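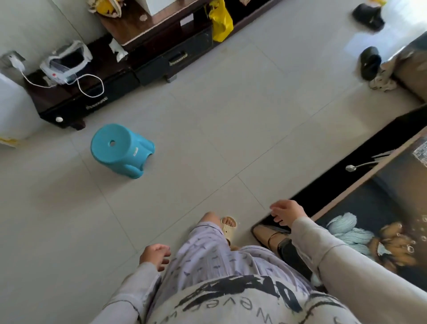 Surely, my sister objected when I explained what I was writing, a machine that has to be shown four hundred times where a shoe goes would be easier to replace with a child. I pointed out that her own children have been shown rather more often than that, and with worse results. She conceded the point and asked whether the robot could be bribed.

It can't, which is one of several things that make it expensive. I have spent part of the winter reading and pestering my way through the business of teaching robots about housework, and the first surprise is how little of it involves anyone explaining anything. You do the job and the machine, or at any rate the software that will one day live in the machine, takes notes. Sometimes you do it with your own two hands and a camera at head height. Sometimes you do it by remote control, moving a pair of small arms on a desk while a pair of large ones copies you across the room, a beat late, like a guest at an unfamiliar church.

I had a go at the second method at Jekier, a firm that occupies the upper floor of a former carpet showroom and still has the carpet. They put me in a chair, gave me a handle for each hand and asked me to move a mug from a tray to a shelf. I have been moving mugs for most of my life and considered myself sound on the subject. The mug went over. So did the tray. My third attempt was described as "usable", in the tone dentists use for teeth.

The trouble is that you can't feel anything. At home my fingers know they have hold of the mug and I am free to think about lunch. Through the handles I had only my eyes, and my eyes had never been told how hard to squeeze. The regular operators get past this by going slowly and breathing out a lot. The best of them can fold a shirt in under two minutes, and she told me she no longer folds her own.

Doing it by hand is quicker and far more pleasant, and this is what the Gruroseo project goes in for. You tidy a living room. You pick things up from the floor, you hold a thing by its corners and decide where it ought to live, and you try not to do it any better than usual. That last part is harder than it sounds. People who know they are being recorded start to handle a slipper as if it were evidence.
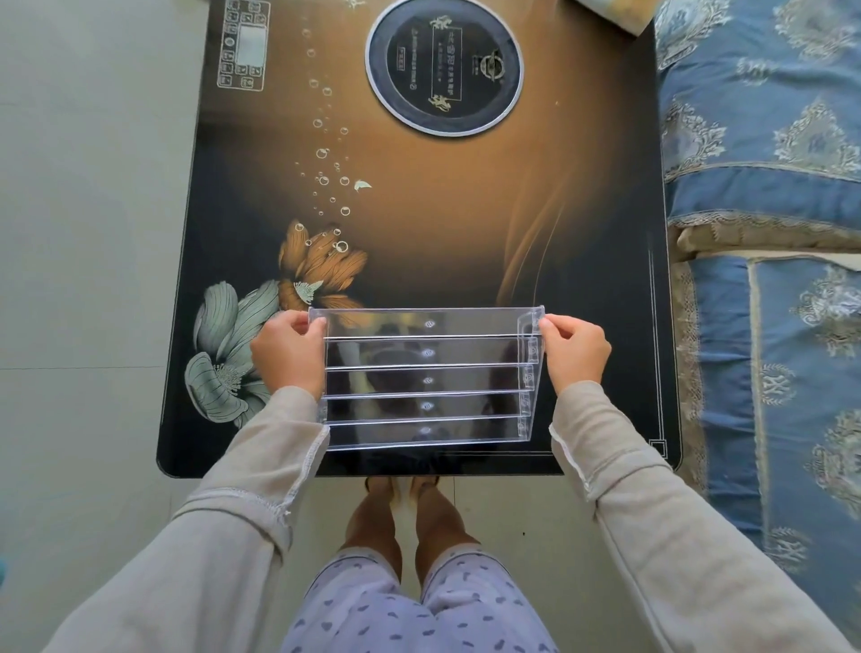 The sums are sobering. One household task, in the set I was shown, had been recorded 209 times, and 163 of those were kept. The rest were thrown out for sins such as hesitating, dropping the thing, or walking off halfway through to answer the door. I would have kept the door ones. A robot that can't be interrupted is no use in any house I have lived in.

There is an argument in the trade over which method is better, and it is conducted with the warmth of all arguments between people who agree on nearly everything. The hand people say their way catches how a person really moves. The remote people reply that a robot hasn't got a person's hand, so what it needs is examples from an arm like its own. Hofstetter, who make the arms, will sell to either side. Gundum, who make a rival set, mix the two: a great heap of human footage first, then up to 6 hours of remote practice on the machine itself, which is about what I was given before my driving test, and I failed that.

What none of them could tell me was how you show a robot when to stop. Every recording ends because somebody has decided the room will do. My idea of that is a clear path to the sofa. My sister's involves the skirting boards. Average us out and you get a machine that dusts half the skirting board and then sits down, and I think I could live with it.

Jekier have asked me back to try the mug again. They are using a plastic one now.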